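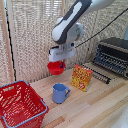 Zewditu asked again whether the held-out start positions should count toward the main number or get their own row. Own row, I think. She also wants the seed written down for every block, so see the bottom of the entry.

March, 4:15 pm. Sevlow policy, checkpoint 619, fine-tuned on the corrected demos only. Question for this block is whether dropping the failed grasps from training changes how it behaves on re-tries.

Scoring as before: grasp and place marked separately, time-out is a fail. Hammad scores from the video without knowing which checkpoint ran.

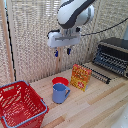

Seed is 4 for both checkpoints. Same 9 start positions, same order. Re-tries are capped at 4, after that reset by hand and go on.

Grasp sheet is done, place sheet still with Hammad. Baseline rerun goes next, Yasir has the config.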